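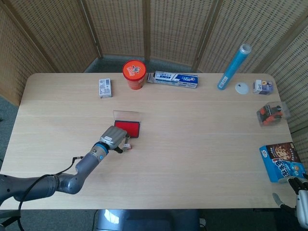
**What usually happens to a job when a robot arm takes over one of its tasks?**

Most of the time the job stays, and the task that was taken turns out to have been holding other tasks together. Those other tasks then have to be found, named, and given to somebody, and the person who gets them is rarely asked first.

# Chapter 7: The Task and the Job

Vendors sell tasks. Employers pay for jobs. A good deal of confusion about automation at work comes from treating the two words as if they meant the same thing, and the people who write brochures have little reason to clear it up.

Take stamping. A worker in a receiving room picks up a rubber stamp, presses it on a red pad, and presses it on a slip, a carton, or a form. Described that way, it is three motions and some ink. An engineer looking for something to hand to a machine could hardly ask for more. The motions are short, the tool is light, and the mark is either there or it isn't.

Now ask the worker what the stamp means. At Furnthorpe, a returns warehouse that we will follow through this chapter, the red stamp meant that a person had looked at an item and was willing to answer for its condition. The clerk turned the box over. She checked whether the end flap had been opened. If something rattled that shouldn't rattle, she put the box to one side and said so to the driver, who was usually still standing there. Then she stamped. The stamp took a second, and everything before it took the rest of the minute.

The proposal that management received, from a supplier called Karaca, covered the second. It had very little to say about the rest of the minute.

## 7.1 Counting the wrong thing

Karaca's proposal rested on a time study. Over one shift, an observer recorded 186 stampings at a single bench and measured how long each one took, from the hand closing on the stamp to the hand letting go. The figures were careful and, as far as anyone at Furnthorpe could tell, correct. They were then multiplied by the number of shifts in a year and presented as hours saved.

Readers should be wary of this kind of arithmetic. It assumes that minutes shaved off a task can be collected in a jar and spent later. A clerk who is spared one second of work in every sixty does not go home early at the end of the week. She waits for the machine, or she looks over at the next bench, or she is given part of another person's work. Which of these happens depends on decisions made by people, and none of those decisions appeared in the proposal.

It also assumes that the machine performs the task under the same conditions as the worker. Benches in receiving rooms are seldom laid out for one purpose. Boxes of different sizes share the surface with whatever came in earlier, and a person reaches past them without thinking about it. For a robot, each of those objects is something to be recognized or avoided, and somebody has to decide in advance which.
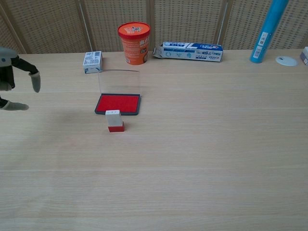 *Figure 7.2. Stamp and open ink pad at a robot work table, with packaged goods along the back.*

The toothpaste box in Figure 7.2 is a useful case. Its left end flap is torn open. A stamping robot can be built to ignore this completely, and it will then be doing exactly what it was bought to do. A returns clerk who ignored it would be called in to explain herself. If the stamp is supposed to certify condition, then a machine that stamps without inspecting has changed the meaning of the stamp, and everyone further down the line who trusts that red mark is now trusting something else.

It is possible to add inspection to the machine. Furnthorpe was offered this too, as a second phase, at a second price. The claim that the robot "does the stamping" should always be followed by the question of what the stamping was for.

## 7.2 Where the work went

Hrvoje Softić ran the receiving floor at Furnthorpe during the trial, and he kept a notebook in which he wrote down each time a member of his crew did something for the robot. He had no particular theory. He was annoyed that the weekly reports listed only the machine's output, and he wanted a record of the other side.

His entries are short. *Lid shut on pad, opened it. Stamp fell over. Moved tall item, arm stopped. Pad dry. Pad dry again. Two slips stamped upside down, redid by hand.* Over the trial he filled 48 pages. In one entry, dated Sunday, March 29, 2020, he added up the visits his crew had made to a single robot bench during the week and reached 120. Most were under a minute. All of them interrupted something.

We should be fair about what the notebook shows. New equipment always needs attention, and some of these problems were fixed. The lid was one of them. A supervisor who is irritated with a machine will also tend to see its faults, and Softić says so himself on the inside cover. His count is no more neutral than Karaca's.

But the two records measured different things, and only one of them went to the people deciding whether to buy. This pattern is common enough that it deserves a name. We will call the work people do to keep an automated task running **support work**. It includes loading, straightening, refilling, clearing, restarting, and checking. It is usually unpaid in the sense that no job description mentions it, and it tends to land on whoever stands nearest.

Support work has three features that matter for the rest of this chapter.

1. **It is scattered.** It comes in small pieces at times the worker doesn't choose.
2. **It is hard to report.** A clerk who says she opened a lid sounds as if she is complaining about nothing.
3. **It counts toward the machine.** Every slip that a person straightens and the robot then stamps is recorded as the robot's.

The third feature should trouble anyone who reads productivity figures. By the end of its trial the Furnthorpe system was credited with 3769 stamped slips. The report does not say how many of these a person had touched first.

## 7.3 A different result at Lulthorpe

It would be easy to conclude that the whole enterprise was a mistake, and some of the clerks did. The case of Lulthorpe, a smaller site under the same owner, makes that conclusion harder to hold.

Lulthorpe received the same arms and the same software the following September. Its manager moved inspection to a separate bench, staffed by two experienced clerks, and let the robot stamp only what they had passed. The stamp stopped being a judgment and became a record of one. Support work still existed, but it was written into a rota, with time set aside for it and a pay grade attached.

Complaints fell. So did the number of people at the stamping benches, and that part was left out of the company newsletter. Four clerks were moved to the loading dock, where the work is heavier and the hours start earlier. Two of them left within the year. Whether Lulthorpe counts as a success depends a great deal on whether you ask the inspectors or the four.

The sections that follow look at both sites in more detail, and then at Flavport, where the workers bargained over the terms of the trial before any equipment arrived. Section 7.4 begins with the Flavport agreement, which runs to six pages and uses the word "robot" only once.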